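Guthrie Kids > Brain and Body > Weird Things Your Brain Does

Why Do We See Faces in Things?

By Effie Matheson

45 shares | 11 comments

Have you ever looked at the front of a car and thought it was in a bad mood? Maybe you've met a surprised wall outlet, or a potato that looked a lot like your uncle. There's a name for this, and it's a terrific one: pareidolia. Say it like this: pair-eye-DOH-lee-uh. Now say it fast. Now say it to someone at dinner!

Pareidolia happens when your brain finds something familiar in a place where it isn't really there. It can be an animal in a cloud or a voice in the hum of a fan. But the thing people find most often, by a mile, is a face.

Your brain is crazy about faces

Think about how much you get from one quick look at a face. You can tell who it is. You can usually tell if that person is happy or grumpy or half asleep, and which way they're looking. You do all this in less time than it takes to blink, and you never had to take a class in it.

People start very young, too. Babies who are only a few days old will often look longer at a simple face pattern than at the same shapes jumbled up. They can't see very clearly yet, and they can't hold up their own heads, but faces already grab them.

Part of the reason you're so quick is a patch toward the bottom and back of your brain called the fusiform face area. (Fusiform means shaped like a spindle, wide in the middle and skinny at the ends.) It gets very busy when you look at a person's face. Scientists have watched it with brain scanners, and it can get busy when people look at face-like objects as well — even when those people know perfectly well they're looking at a teapot.

It doesn't take much

So what does your brain need before it shouts "Face!"? Hardly anything. Draw two dots and a short line under them. You've drawn somebody. Tilt the line up at the ends and they're pleased to see you. Slant two little eyebrows down toward the middle and, uh-oh, you'd better say sorry.

Eyes do most of the work. A pair of round things, the same size and side by side, is a really strong signal, and if there's anything at all underneath them your brain is happy to call it a nose or a mouth. Buttons can do it. So can screws and knobs and the round metal parts on all kinds of tools.
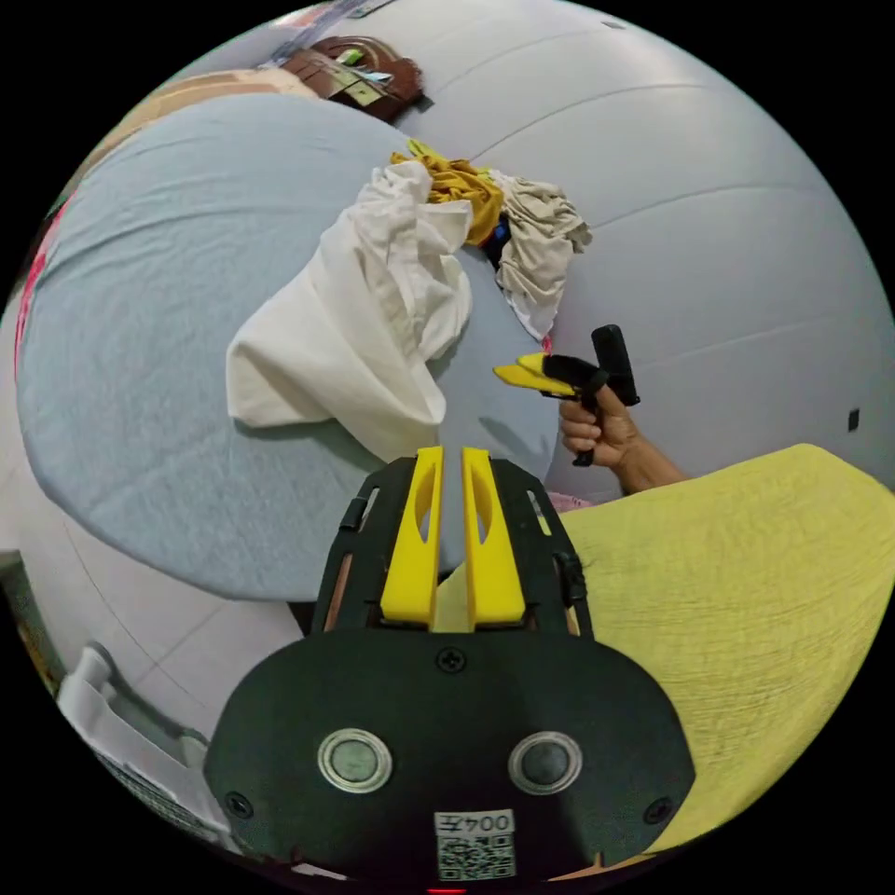
Better safe than sorry

Okay, but why would a smart brain make such a silly mistake? One idea goes back to people who lived a very long time ago. Imagine you're walking home in the evening and there's something in the bushes. It could be a face. It could be leaves.

If you decide it's a face and it's only leaves, you jump, you feel a bit foolish, and you go home for supper. If you decide it's leaves and it's a hungry leopard, you've got a much bigger problem. A brain that sees a few extra faces might keep you safer than a brain that misses one. Scientists can't go back and check, of course, so this is still an idea they argue about, but lots of them think it makes good sense.

We may have company, by the way. In experiments, rhesus monkeys spent longer looking at photos of objects with "faces" than at photos of ordinary objects. Monkeys do it too!

Faces that got famous

The Man in the Moon is a giant case of pareidolia. The dark patches are plains of old lava, and people in many places see a face there. Others look at the very same patches and see a rabbit. Look for yourself the next time the moon is full, and see which one you get.

Then there's the Face on Mars. In 1976 a spacecraft called Viking 1 took a picture of a rocky hill with the sun low and long shadows lying across it. The shadows looked like eyes and a mouth, and people went wild for it. Later spacecraft took much sharper pictures, and the face was gone. The hill is still there, looking like a hill.

Try it: go on a face hunt

You'll need paper, a pencil, and a friend if you can find one.

1. Pick one room. Kitchens are fantastic.
2. Look at everything from the front, then from the side, then upside down.
3. Draw each face you find and give it a name.
4. Swap drawings with your friend and see if they can find the same faces.

Fatos Jurić's class tried this on a Wednesday and found a very worried pencil sharpener. They named it Nenance. It lives on the windowsill now, and it still looks worried.

8 people saved this page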